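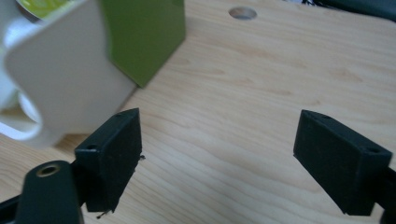 The table came to us in September, and since that time we eat almost all our meals on it. I wanted to make a small page for it, because friends from Dimville and Orkville were asking how a light wood behaves in a house where people drink coffee all day. The wood is pale, like honey with a lot of milk in it, and the grain goes over the top in long waves. Against a white mug this color looks warmer than it did in the shop. In the shop, under the strong lamps, I was even afraid it would be too yellow for our kitchen.

We bought it second-hand in Tustine, where a furniture hall has its old showroom pieces in the back. The price was 213 dollars and we carried it home in two trips, first the legs and then the top. A new one of this size was 900 dollars in the same hall, so we did not think very long. The seller had written "Rizzi" on the paper label. I do not know if this is the name of the model or of the maker, and I could not find it anywhere later. If somebody knows this name, please write to me.

For the care I use very little. A soft cloth and warm water with one drop of dish soap, then a dry cloth in the direction of the grain. Two times in a year I want to give it a thin coat of oil, but I am careful with this, as oil makes a pale wood darker and I like it how it is now. My neighbor uses lemon on her table. I did not try it.

What we like most is the size. It is a table for small meals and for lunch that comes out of a box.

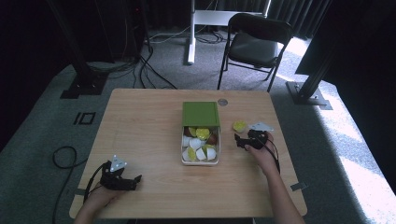
Our lunches are simple and they are packed in the morning, so at noon we only have to open the lid. The green box with the white tray is the one we take most often. It is shallow, and the food must be packed close together or it moves around when you carry it. I put the white pieces on one side and the yellow ones mostly on the other, and the dark red ones go between them where there is still a place. On the pale table these colors look very fresh, and I think we eat more slowly when the lunch looks nice — maybe it is only my feeling.

The corners of the top are a little rounded. When we were looking for a table this was important to us, because the kitchen is narrow and the old table had sharp corners, which I met with my hip 17 times or more. Also the light is good at this place. In winter we have it only for a few hours, so the table stands as near to the window as the heater allows.

I tried to find the part of the top where the pattern is the strongest. Most of the surface is quiet, but in one place the lines close into ovals, one inside the other. A carpenter would say "cathedral grain". I learned this word only after we had the table for a long time.
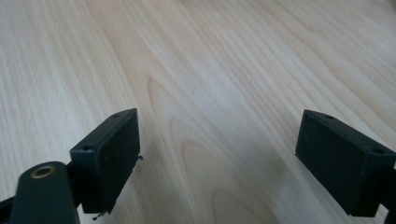 The tabletop with its oval grain, 24th January.

More pictures will come when the oil is on.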